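Small clothes stay in the drum of front loader, how to check?
Posted by Modupe Ibrahim, 26 June 2023

Hello all. I wash my things in the shared hall at Radebe, where there is also a white rack with bottles arranged by color. My trouble is with the front loader. The drum is so dark inside that I do not see what is left in it. In August I lost 2 socks like this, and once a navy shirt stayed there the whole night.

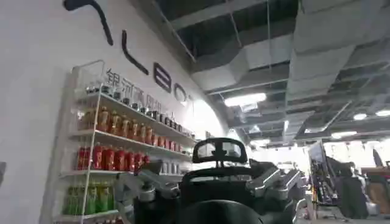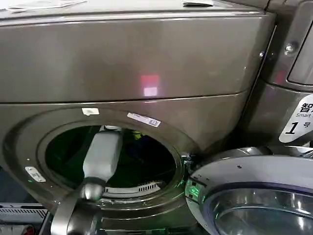
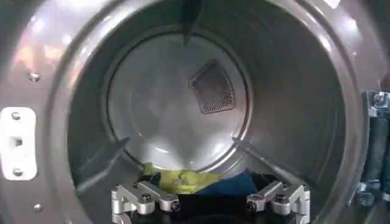
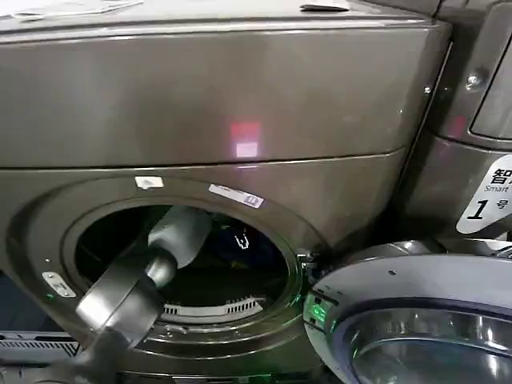 I already bend down and look, but dark clothes at the back I can easily miss. Is there some good habit for this? And can one bright thing go together with navy clothes at 25 minutes quick wash? I am afraid for the colors.

usska
Turn the drum by hand one full round before you close the door. Things which stick to the upper side will fall down. Then put your hand in and feel all the way to the back, also along the rubber. The light of your phone helps too. For small socks I use a mesh bag, and since then I lose nothing.

About the colors, I would wash the bright one separately the first few times. New navy cotton can give color even in cold water.

Brutley
just leave the door open and look in the morning

Durkido
I agree with usska about the mesh bag. Do not fill it completely, the socks need space to move. Mine cost 5 dollars and the zipper is still good.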